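Workshop > Builds > Galleries

2 min read

I've been on a real kick with interlocking panel stuff lately (you know, the kind where the edges have little tabs and notches and everything locks together like a puzzle), and the task board project I've been calling Sedby is my favourite. There are 73 posts on this blog and somehow I've never shown it properly!

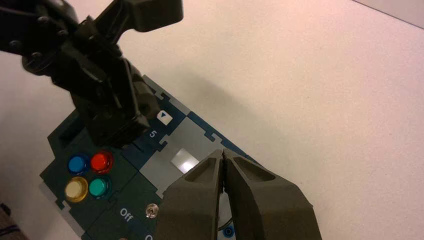
Four round buttons: blue, red, cream and teal-green.

I'm a sucker for a good button. The red one has a nice domed cap, and I love how it pops against all that deep blue-green. The slate-blue border was a late choice and I'd pick it again in a second.

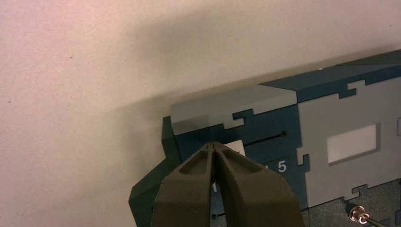 Puzzle Edges

Dark teal and slate gray, with those square tabs stepping along where the two colors meet. See the long black slot with the little round hole at the end? And the white 5 down below it! I think it looks a bit like a tiny rail car from this angle. My layout sketches for the panels ran to 80 pages, mostly scribbles.

Comments (3)

nordin_bits: That teal is gorgeous. Is there a paint name for it?

prumosdale82: Rail car, yes!! Or a bus station.

gluefree: More of the notches please, I could look at those all day.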